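Notes for week 6, teaching by showing. These go with the lecture but they aren't a transcript of it, and I've moved a few things around since I ran out of time before the part about grip width. If something on the slides disagrees with something here, believe this version.

## Where we left off

Last time Nesma Zaki walked us through kinesthetic teaching, where you grab the arm itself and push it through the motion. You all had a go on the Hemora arm and I think most of you came away with the same complaint: it's heavy, it fights you near the joint limits, and your own body is in the way of everything. Good! Hold on to that complaint, it explains most of this week.

## Three ways to show a robot something

**By pushing the arm.** You did this. The joint angles you record are ones the robot can definitely reach, because the robot was the one reaching them. The price is that your movements come out slow and a bit odd. Look at your own traces from the lab if you don't believe me.

**By remote control.** You sit at a leader device and the robot follows. Sofia Barreto will bring the Ulloa leader arms to the next lab. The robot's cameras see what they'll see later on, with no human hand in view, and I love that. But you lose touch. Most people squeeze far too hard the first day (I cracked two plastic cups on my first day, and I'd been warned).

**By hand-held gripper.** You leave the robot at home. You carry a gripper with a camera on it, do the task yourself, and record the video and the path the gripper takes through space. Later a policy gets trained on that and runs on an arm with matching fingers. It's quick, and you can take it into ordinary rooms where nobody is going to let you bolt down an arm.

The third one gets most of the reading this week, so let me spend longer on it.

## What the camera gets

When you first look at hand-held footage you'll probably be surprised by how much of it isn't the task. A clean bench in our lab gives you gray mat, object, fingers, done. A bedroom gives you bedding, laundry, stickers on the wardrobe and your own feet. The policy gets all of it as input, and it has no idea which bits you care about.
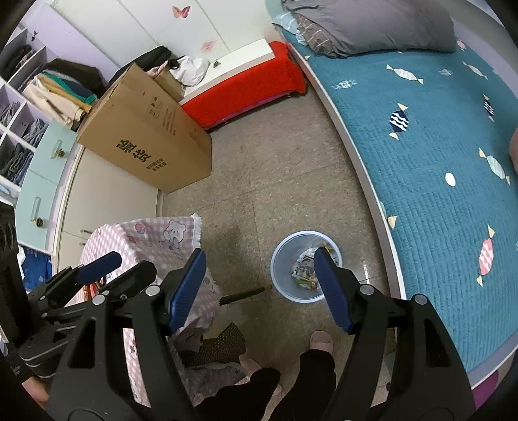
*Fig. 6.1. Gripper view in a bedroom, with the wastebasket just past the right finger pad.*

Some things I want you to take from the figure.

The fingers are in view, with the blue pads easy to tell apart from the pale basket. That contrast helps you a lot when you check recordings by eye, and it gives the model a steady reference too: fingers in the same part of the image while the world moves around them.

The demonstrator's legs and slippers are in view as well. On the robot there won't be any legs there. Does it matter? Sometimes! If the legs show up in the same spot every time you do a certain step, a model can learn to lean on them as a cue. Vary where you stand. I know it feels silly to shuffle over between takes, do it anyway.

And look at the floor around the basket. A thin black rod is lying there, pointing at it, and there's a cloth with cartoon bears hanging down off to the left. If you were choosing a path for the gripper, you'd steer clear of both without thinking. A demonstration records that you steered clear. It doesn't record why. Amr Mansour asked in class last year whether we should write the why down somewhere, and I still don't have a great answer for him. Some groups add spoken notes. Some just collect more takes with the clutter in different places and hope.

## How many demonstrations?

Everybody's favorite question. For the class project your group will have 63 demonstrations of one task, and that's enough to see something work in one room and fall over in the next. The Clasterari set on the course drive has 525 takes in mixed rooms, so you can compare. You can train on both together if you like, just say so in the report.

Please don't chase the count. I'd much sooner read about a small set where somebody changed the start pose, the lighting and the object position on purpose than 1000 copies of the same reach.

## Habits for recording

- Start each take with the gripper open and still. Hold it a moment. Cutting the takes apart later gets so much easier.
- Move at a speed an arm could manage. Your wrist is faster than any robot we own.
- Don't reach around corners. If your elbow had to do something clever, the arm probably can't follow you.
- Keep the fumbles in a separate folder. A missed grasp followed by a recovery is useful data, but only if you know which takes have one.
- Check the strap before you start.
- Write down the room.

Hubert Trummer's group skipped that last one in December and spent their whole winter break guessing from wallpaper.

## For the lab

Bring your Astard login, because the upload page won't take guest accounts. Rachid Tazi has the sign-up sheet for the grippers. Pick a task with one object and one container to begin with. You can get fancy afterward.

Before you come, sketch the path you think your gripper will take, and mark the point where you expect to lose sight of the object behind your own fingers. Compare it with the recording once you have one. The sketch counts toward the lab grade, and neatness doesn't.

Reading: chapter 4, skip the proofs. The section on time delay in remote control can wait until Sofia's session.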